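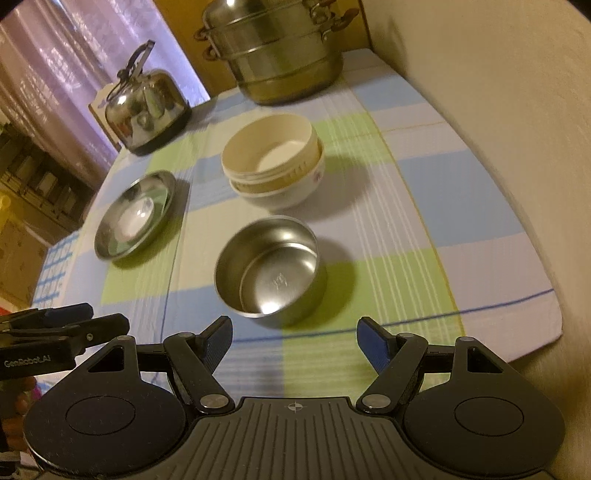 Akihiko Tanabe wrote to us that a steel bowl is a steel bowl, and that anyone paying extra for straight sides has been talked into something. We agree with about half of that. The half we don't agree with is why we stock this one.

Aoki Deep Bowl, stainless steel
Kenemus Kitchen > Bowls and Table > Steel

Capacity to the rim: 1156 ml
Capacity you'll really use: 885 ml
Finish: brushed inside
Bottom: flat, with a stepped ring
Rim: thin, single edge
Lid: none
Sold: singly or in a pack of 4
Dishwasher: yes
Microwave: no
Stovetop: no
Ships from: Astden warehouse, up to 10 working days

What the maker says

Aoki's sheet calls this a "multi-purpose vessel for the modern home." We asked what the purposes were and got the same sheet again. So we took a few home and used them for ordinary things.

What we found

It's a good bowl for beating eggs. The sides go up nearly straight, so a fork can move fast without throwing egg on the tablecloth. A wide, sloping bowl of the same capacity is worse at this and takes up more table.

It's a decent bowl for rice, soaked beans, cut fruit, and leftover soup once the soup has cooled down. It's a poor bowl for salad. You can't toss anything in it, and the leaves on the bottom stay on the bottom. If salad is what you want a bowl for, buy something wide and shallow, from us or from anybody.

Hot soup is a bad idea. There is one layer of steel and no insulation, so the outside gets as hot as the inside and stays that way until the soup is no longer worth eating. The maker's sheet shows steam coming off it and a pair of hands wrapped around it. We would like to meet the owner of those hands.

The two capacities

Aoki prints 1156 ml on the box. That's the figure with water level with the rim, and you would have to carry it across the kitchen like a candle. Fill it to where a normal person would stop and you get 885 ml. We measured this with a kitchen jug, so don't build a bridge on it, but it's the number to use when you're deciding if your soup will fit.

The flat bottom

The step around the bottom is described as "reinforcing." It may be. We can't feel any difference in stiffness between this and a plain bottom. What it does do is hold a line of batter that your spatula will miss. A spoon gets it out. The flat part itself is useful, because the bowl sits still on a cloth while you whisk.

The finish

Brushed steel is sold as scratch-hiding. It hides scratches that run the same way as the brushing. Anything that runs across, such as the mark from a metal spoon, is going to show. If that sort of thing bothers you, use a wooden spoon or choose a different bowl. Returns for scratches after use are refused, and we've had enough of that argument.

Stacking

Please read this part before ordering the pack. Straight sides and stacking don't get along. These sit partway into each other and then stop, and a bowl that's gone in at an angle can take a firm tug to get out again. The pack takes more shelf height than you'd guess from the box. If your bowls live in a pile on the table or in a low cupboard, ordinary sloped bowls in plastic or china will make a shorter pile.

One by itself is fine. Put small things in it and it earns its place.

Compared with the Sastar

The Sastar bowl on our next page is wider, lighter and cheaper, and has a rolled edge that is kinder to lips and fingers. It also traps water under the roll, which then drips out on the shelf. The Aoki edge has nowhere for water to hide, but it feels thin if you drink from it. For mixing we'd take the Aoki. For serving we'd take the Sastar, and put a cloth under it.

Do you need one?

If you already have a steel bowl with a flat bottom and somewhat upright sides, no. This won't do anything that one doesn't. If all you own is wide bowls and you're tired of chasing one egg around them, it's a reasonable thing to buy. Start with one. The pack saves you a little per bowl and most people who order it write to ask what to do with the others.

Care

Wash it before first use with hot water and dish soap, twice if the rinse water looks gray. Dry it by hand if your water is hard. White spots come off with vinegar. Skip bleach and steel wool. Don't store salty food in it overnight.

Questions we get

Is it safe for the baby's food? It's plain stainless steel with no coating. Check the temperature of the food, and remember the bowl itself heats up too.

Will there be a lid? Aoki promised one last November. We've taken the line about it off this page and will put it back when there is a lid in our hands.

Can I steam something in it? We don't recommend it. Édgar Ñahui at the Astden desk does it every week and says it's fine, but he isn't the one who answers the complaints.

Returns

Unused, in the box, we take it back and pay the postage. Used, we don't. Write to the Astden desk with your order number before sending anything.

Page last checked April 2024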